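Finding out why a gripper lets go of a lid

Dunleavy kitchen cell notes, by Otis Crenshaw

Use this procedure when the Kulix gripper drops a lid during a lift. We wrote it after a run in May, when a glass lid slipped out on 2 lifts in one session and the controller logged no fault either time.

Press the stop before you reach in. Switch off the cooker and leave it for 22 minutes. Save the Skustik log now, as a restart clears it.

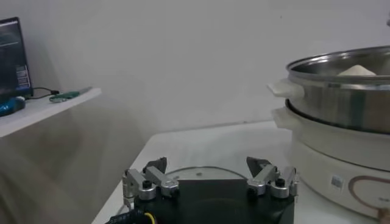

Start with the fingertips. Wipe both pads with a dry cloth and look for a shine on the gripping faces, then try each pivot screw with a hex key. Open the fingers wide, as they are with the glass lid lying flat on the table, and check that both pads stop at the same angle. Look at the cables beside the gripper body too, the yellow wire included, and move any that could catch on a finger.

Next, open the Brindovent settings page and read the grip force. Ours had gone back to 42 per cent after an update. Set it to 60 and save.

Run the lift at slow speed with a plastic lid, keeping a hand on the stop. If the lid slips again, replace both pads together and repeat the test. Do not go back to glass until the plastic lid has held for a full session.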